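Textbooks > Robotics Technician, Level 2 > Sample chapters

Chapter 9
Setting Up a Two-Armed Mobile Machine in a Simulated Room

By Hajar Soliman

Chapters 7 and 8 dealt with fixed cells. The base was bolted down, the parts came to the machine, and setting up was mostly a matter of measuring once and writing the figures on the card. A machine that drives itself up to the work is another matter. Its base stops in a slightly different place each time, and every reach has to be worked out from wherever it stopped.

In this chapter we set up one such machine, a two-armed Cosska, in simulation. The same steps are used on the real one in Chapter 10. You will need the Eneck viewer, the room file for this chapter and a copy of the setup card from Appendix C. Allow a full afternoon.

9.1 The room and the first check

The practice room is a plain domestic one with a drawer cabinet against the wall. Load it, place the base in front of the cabinet and bring both arms forward to the ready position. Before moving anything else, open the head view.

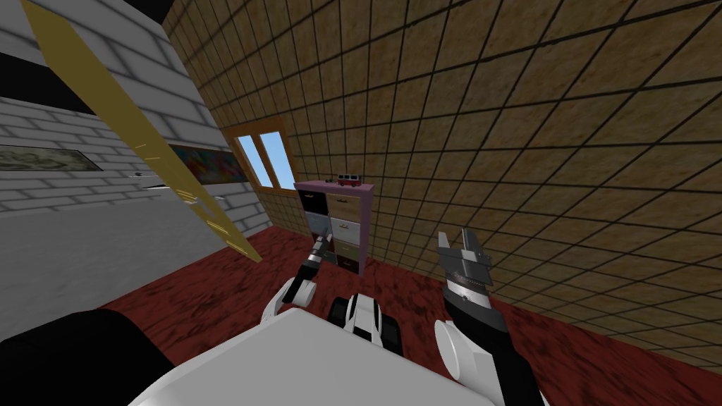

The first check is for level. The base should sit flat on the floor at start-up, and the viewer reports its lean in degrees. Any reading other than zero with the arms at rest usually means that the base was dropped into the room from a small height and had not settled when the clock was stopped. Let the simulation run on and read it again. A tilted picture is not a fault by itself, because the head has its own joints and they may have been saved at an odd angle. Compare the head joint readings with the card before you touch the base settings.

The second check is for reach. Write down the distance from the front of the base to the face of the cabinet. For this exercise it should be 65 cm. Closer than that and the elbows have no room to fold when a drawer comes out. Further away and the lower drawers can be touched but not pulled.

The third check is for clearance between the arms. Move one arm at a time, at the slow setting, and keep the other at ready. Students who skip this tend to find the two forearms locked together by the end of the session, and the only cure in the viewer is a full reset.

9.2 The wrist cameras

Each wrist carries a camera that looks out past the fingers. The wrist view turns with the wrist, so up in the picture is seldom up in the room. Spend some time simply turning the joint and watching the walls go round until you can tell which way the arm will travel.

Set the gripper to open before saving a reference view. The same view is called up again in 9.4, and it is hard to judge the gap between closed fingers.

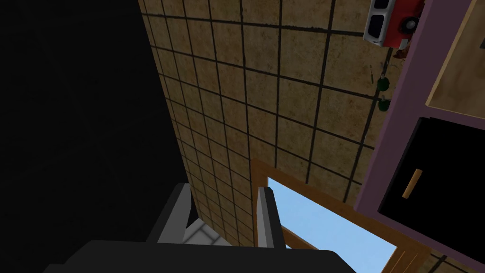
Fingers should enter the view from one edge and stay there through the whole turn of the wrist. If they slide across the picture as the joint moves, the camera is attached to the wrong link in the machine file. Look for the camera entry, change its parent to the palm and reload. In the file supplied with this book the entry is at line 1188.

Check the opening next. Command the fingers fully open, read the value, command them closed, and read it again. Do this 11 times on each hand and enter every reading on the card, including any that look wrong. The Renaud fingers and the older Zokar ones use different zero points, and a card with mixed readings is the quickest sign that the wrong set has been loaded.

9.3 Saving the setup

Save only when both hands have passed. Give the file the name on your card.

Comments

pillar_drill: Does the line number hold for the second printing? Mine is a blank line.

H. Soliman: No, it moved. Search for "wrist_cam" instead.

Tomasz: Did this with my group on Friday. Two of them had the base still settling when they read the lean, exactly as in 9.1.

oonagh77: Is Appendix C in the sample? I can't find the card.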